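Search products, brands, rooms Search Clear

Parar two-tier shoe rack

Sold by Stolska. Wood, open front, two shelves over a base plank. Price 60.

The listing from the maker calls this rack "a complete entryway system." It is a shoe rack. It has two shelves and a plank under them, and if you expect more than that you'll be let down. We stock it anyway, after a good deal of arguing, and the notes below are ours and not the maker's.

What it does well is slippers. Slides, house shoes, anything you step out of at the door. The boards are flat all the way across, so a thick molded sole sits level, and the wood is a light honey color with the grain left showing. If you want dark wood, look elsewhere. Parar has been promising a walnut version every July for as long as we have carried the brand, and we will believe it when a carton arrives.

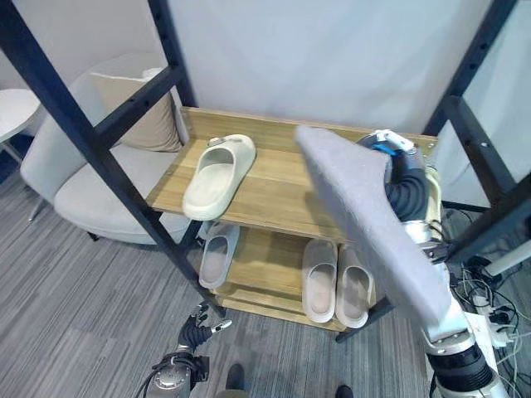
Slides on both shelves. The upper board catches the light; the lower one sits in some shade.

Maker's claims, and what we think of them

"Holds the whole family's shoes." It depends on the family. A household that lives in slides will be fine. A household with hiking boots will use up the lower shelf in one evening and start leaving things on the floor again, where they were before you spent the money. Ekene Bassey, who handles our returns, says most of the racks that come back come back for this.

"Breathable open design." Every shelf with no door on it is breathable. We would not pay extra for the word. The open front is handy, though, and you can put a pair away without looking for a handle.

"Sturdy enough for life." We have had ours for 2 years, which proves very little about life. Set on a hard floor, it stayed put. On deep carpet, any light rack is only as steady as the pile under it, so press down on both ends before you load it.

"No tools needed." Partly true. There are no tools in the carton and the boards do seat by hand. Ours needed a few knocks with the heel of a palm, and the leaflet skips a step between the second drawing and the third. Put the base plank in first whatever the leaflet says.

Using it on carpet

A lot of buyers want wood like this in a bedroom or closet, on carpet, and the maker's page has plenty to say about how easily wood wipes clean and nothing about what the fluff does. Carpet fluff gathers under the base plank. You will want to pull the rack forward now and then and vacuum behind it. Striped or flecked carpet hides the mess longer, and you can decide for yourself if that's a good thing.
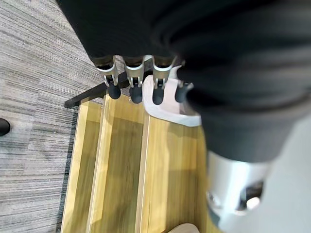

How we load it

1. Put the pairs you wear daily on the upper shelf. Toes forward, heel openings to the back.
2. Put spare and guest pairs on the lower shelf. It is harder to see into from standing height, so pale colors do better there than dark ones.
3. Keep pairs side by side. Stacking one slipper on top of the other saves room until you need the bottom one.
4. Leave a gap at one end. A rack filled edge to edge gets used for a week and then ignored.

Afiq Wijaya on our floor team disagrees with the first point and puts the daily pairs low, on the theory that you drop shoes down, you don't lift them up. He may be right for slides with a chunky sole. Try it both ways before you tell everyone in the house where things go.

Finish and care

A barely damp cloth, then a dry one. Parar sells a bottle of wood conditioner to go with the rack and we don't carry it. We tried it on one shelf and left the other bare, and three of us stood over the boards and could not pick the treated one. 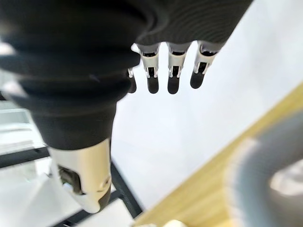 Wet shoes are another matter. The boards have no lip and no drip tray, so water goes where it likes, and on the upper shelf it will find its way to whatever is underneath. Let things dry on a mat first.

Other racks to look at

The Lukoševičius bench rack costs more and gives you a seat. The Skuston is cheaper, narrower, and bends in the middle if you put boots on it. If all you own is slippers, the Parar is the one we would buy, at this price and no higher.

Item 223. Ships flat in one carton. Returns accepted if all the boards are in the box.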